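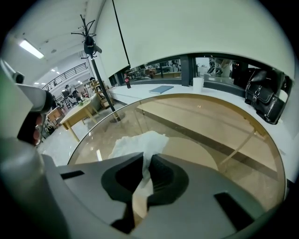
Wer einem Roboter etwas vormacht, bringt ihm erst einmal nur die eigenen Marotten bei, lautete eine Rückmeldung auf unseren letzten Aufruf. Wir haben länger darüber diskutiert und können es bis heute nicht widerlegen. Trotzdem suchen wir wieder Leute.

Suche
Suchbegriff eingeben
Erweiterte Suche

Teilnehmende gesucht: Handgriffe vormachen im Projekt Joselari

Seite drucken | Seite per E-Mail empfehlen

Für Joselari suchen wir am Standort Wultlow 20 Personen, die alltägliche Handgriffe mit von Hand geführten Greifern ausführen. Aufheben, ablegen, zusammenknüllen, wegräumen. Die Aufnahmen sollen später dazu dienen, einem Roboterarm dieselben Aufgaben beizubringen. Ob das in dem Umfang gelingt, den manche Vorträge versprechen, möchten wir vorerst offenlassen. In der ersten Runde haben wir 800 Durchgänge gesammelt, und ein beträchtlicher Teil davon war für das Training unbrauchbar: zu hastig, zu zögerlich oder mitten in der Bewegung abgebrochen. Diesmal sollen es 1.000 werden. Mehr Daten sind allerdings noch kein Argument, deshalb wird jeder Durchgang gesichtet, bevor er in den Bestand kommt.

Was Sie tun

Eine Sitzung dauert zwei Stunden, Pausen eingerechnet. Sie arbeiten im Stehen und im Sitzen, mit einem Greifer oder mit zweien. Nach einer kurzen Einweisung wiederholen Sie dieselbe Aufgabe viele Male, jeweils mit leicht veränderter Ausgangslage. Das ist eintönig. Wer sich unter Robotik etwas Aufregenderes vorstellt, wird vermutlich enttäuscht. Die Greifer sind klobiger als die eigene Hand, und weiche, nachgiebige Dinge machen damit deutlich mehr Mühe als ein Becher.

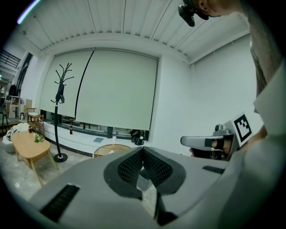
Mit der Übung legt sich das meistens, und gerade da beginnt für uns das Problem. Geübte Hände gleichen Fehler aus, ohne es zu merken, und in den Daten sieht dann alles leichter aus, als es für eine Maschine ist. Wir nehmen deshalb ausdrücklich auch Ungeübte und bitten darum, misslungene Griffe nicht zu vertuschen.

Was Sie mitbringen

Volljährigkeit, Geduld, zwei belastbare Handgelenke. Vorkenntnisse brauchen Sie keine. Linkshänder fehlen uns besonders. Bitte lesen Sie die Einwilligung zur Aufzeichnung, bevor Sie zusagen. Fragen dazu sind willkommen, auch unbequeme.

Was Sie bekommen

Eine Aufwandsentschädigung pro Sitzung und die Fahrtkosten ab Plostby. Auf Wunsch erhalten Sie später eine Auswertung, auch dann, wenn das trainierte System scheitert. Eine Anstellung ergibt sich aus der Teilnahme nicht.

Die Sitzungen laufen im August, Beginn jeweils um 9 Uhr oder um 14 Uhr. Anmeldung formlos über das Kontaktformular, Stichwort »Joselari«.

Kontakt | © Vlček Wultlow | Nach oben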